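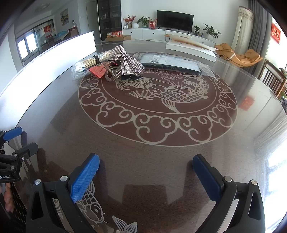 Does renter's insurance pay out if the upstairs neighbor's tub leaks into my place?

It pays for your stuff, minus the deductible. The ceiling is the landlord's problem.

dunmore47
Minus the deductible is doing a lot of work there. Mine was $200 and Borent knocked nearly that much off again for "wear." On a rug.

yamuna_sundaram
Did you have replacement cost or actual cash value? Big difference.

dunmore47
The agent said replacement. The policy said otherwise — guess which one counted.

pell_r
I don't buy that they're all like this. Nullov paid me in 5 days back in May, no fuss.

dunmore47
For how much, though? Small claims are cheap advertising.

pell_r
A mattress and a lamp. Still got paid.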